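2022-04-29

Friday, and I have mud on both knees. I came home at four, and before I eat something I want to write down the day, because last year I did not write and in September I could not remember which part of the bank was cleared first.

We were at Kulden, on the low side of the reserve, where the stream goes slowly and the garlic mustard grows like somebody has planted it. It is in flower now. The flowers are small and white and, I must say it, quite pretty. My neighbor asked me last week why I pull out a plant which is pretty. I explained that it makes seeds in the thousands and that the soil becomes bad for the other plants, and she nodded, but I think she was not convinced. In my first spring in this country I was also not convinced. I had picked some for a glass on my kitchen table.

The rule for today was to pull before the pods are formed. You hold the plant low, almost at the soil, and you pull slowly and a little to the side. If you pull fast, the stem breaks and the root stays and makes a new flower stem in two weeks. The root has a bend like the letter S just under the surface. I like when the whole root comes out. It smells of horseradish more than of garlic, and my gloves smell of it still, although I left them outside the door.

We filled 8 bags before the lunch break. The bags go to the container at the gate and not to the compost, as the plant can finish its seeds even when it lies on the ground with the root in the air.

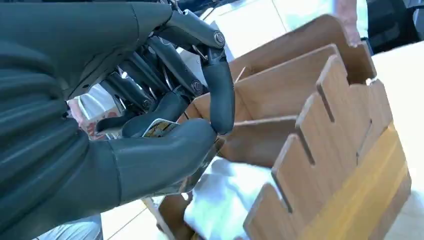
After lunch I went alone along the boardwalk to look at the spring pools. There are two of them, and the smaller one is already lower than I expected for April. The marsh marigolds stand around it in a ring, very yellow, with wet leaves that shine. I counted frog egg masses in March for the reserve and I was curious if something had changed. The eggs are all gone now and the water near the edge is full of tadpoles, black and short, which lie on the warm mud and then all move together when my shadow comes over them. I stayed there longer than I should have.

On the big pool a pair of wood ducks. The male I saw only for a moment, and then both flew up with that thin crying sound. I was sorry to disturb them. Next time I will stop at the bend, where the willow hides a person well enough.

A thing I want to remember: skunk cabbage is now at full size, leaves as long as my arm, and under them the ground is completely dark. Nothing of the mustard grows there. It grows only in the strip between the path and the cabbage, and again on the slope under the maples. So it follows the path. I believe we carry it ourselves on our boots. At the Cusbridge entrance there is a boot brush, fixed to a board, and at our entrance there is none. I wrote a note about it for the reserve office and put it in the box. My English in notes is always too polite, I used "kindly" two times.

The map from the office says the patch on the slope is 400 square meters. I walked around it today and I would say it is already bigger, at least on the upper side, where some single plants have gone past the old stone wall. I pulled those first. Single plants at the edge are the most important, I learned this from the course in Jiturby, and it is also the most satisfying work, as one can walk back afterwards and see a clean line.

Trout lilies on the other side of the wall! Only the leaves with the brown spots in most places, but six of them with flowers, hanging down and turned back like small lamps. I put a stick with blue tape beside them so that the next group does not step there. I hope blue is the correct color. Red tape is for trees to be cut, and I do not want to begin a misunderstanding.
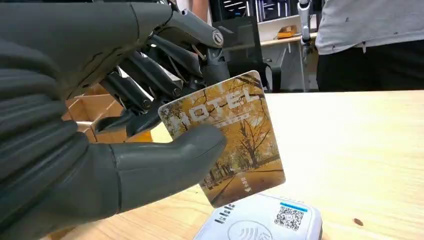

Key card, held between thumb and fingers.

In the afternoon it became warm, and the insects came. I saw the first spring azure, very small and almost gray when it sits with the wings closed. Also many bee flies over the spring beauties. They look like bees with a long needle in front, but they do nothing to people. One hung in the air before my face for a while and I held still.

My back is tired, but less than after the honeysuckle in winter. For honeysuckle one needs the saw and the whole body. With the mustard it is only the bending, again and again, and after three hours I had started to kneel, which explains the trousers.

The birds I heard and am sure of: towhee, chickadee, a red-bellied woodpecker, and a wood thrush far down in the valley. The wood thrush I heard only once, shortly before we stopped. I stood with a bag in each hand and waited for it to sing again, but a train went by and after this it was quiet. One more bird, high and fast, I do not know. A warbler maybe. I have to learn them each year from the beginning - they do not stay in my head over the winter.

In the evening I cooked a few of the young leaves, from the plants without flowers, with oil and salt. Bitter, more than I remember. I ate half. The other half I will mix with potatoes tomorrow and see if this is better.

To do before the next time: dry the gloves, buy a kneeling pad, ask the office for the 500 new bags they promised us in winter. Also look up what the leaf was that I found beside the wall, three parts, a little red at the edge, no hair on it. I did not touch it without gloves. I made a drawing of it on the back of the map, but the drawing is bad, and I should have put something beside it for the size.

The next work day at Kulden is in 6 days, if there is no heavy rain.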